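Septiembre, 6:40

Turbidez a la salida del segundo decantador: 17 NTU. Ayer, a la misma hora, 23. Bereket Asfaw atribuye la bajada al cambio de dosis de coagulante; yo esperaría a otra serie antes de tocar nada. La rejilla de Dolumstead sigue reteniendo poca alga – la fracción fina pasa entera.
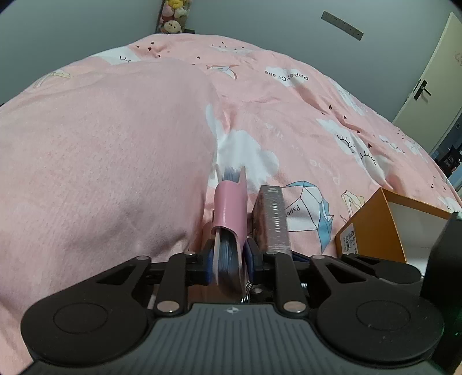 El soporte rosa, sobre el edredón.

Por la tarde, lavado del filtro 6. Pérdida de carga previa: 170 cm. Hamdia Degefa purgó los fangos y anotó el caudal en la hoja de Giltetti, que aún no tiene columna para la temperatura. Pendiente: calibrar la sonda de pH y pedir juntas a Csizmadia.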